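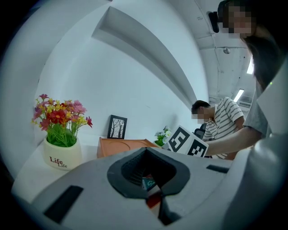 31 May 2025

Notebook, gripper project, student group. Shoaib Jafri writing, Zohreh Shojaei to check and argue.

The plan on paper says we deliver 1,381 usable demonstrations by the end of June. I said in the kickoff that I don't believe this number and I still don't. It was made by taking the best hour anyone ever had and multiplying. No setup time, no lost tracking, no arms getting tired.

Today's task is the drawer box: both grippers, put the small device in the orange drawer or take it out, let go, reset. Accepted takes at the end of the day were 47. We recorded 55. The eight that went out:

- five where tracking jumped when one cube went behind the other hand
- two where the operator dropped the part and kept going as if it was fine
- one with no left gripper data at all, file is just empty

The five bother me most. Zohreh thinks it is a calibration problem and wants to redo the whole thing with the Movilov script. Maybe. I think we hold the hands too close together over the box and one cube hides the other, and no script fixes that. We agreed to test it the cheap way first: same task, box turned a quarter, ten takes, same operator. If jumps go away, I was right and we don't touch calibration. If not, she gets a day for it and I will keep quiet.

Second thing. The dressing on the table. Flasska's guide for teams says to vary the surroundings so the policy doesn't learn the background, so now we have flowers and a picture. Fine, but we moved them by a hand's width between takes and called it variation. I doubt a network cares. Either change the table properly or leave it alone and save the minutes.
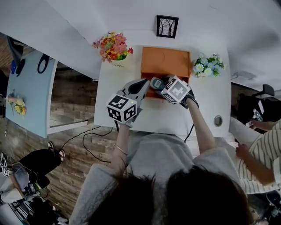
Drawer box task, two grippers over the orange box. Note where the cables run.

Cables: both go down off the table and the operator stands right there. I pulled back twice today without meaning to, felt the tug at the wrist, and I would bet it shows in the trajectories. Zohreh plotted one and says she sees nothing. One plot is not much. Try clipping them at the elbow.

Grip pads: the Farkitz replacement set is rated for 4,000 closes according to the sheet that came with it. Ours feel slick already. Nobody has logged closes, so we can't say if the rating is wrong or if we are just past it. Start a tally on the inside cover of this book.

The Štěpánek baseline, trained on our first batch, opens the drawer and then waits. The report draft calls this "partial success". I crossed it out. It should say the drawer opened and the part stayed where it was.

To do before next session:
- quarter turn test, ten takes
- cable clips
- find out why the left file was empty
- Zohreh: rewrite the paragraph on success rate, with failures listed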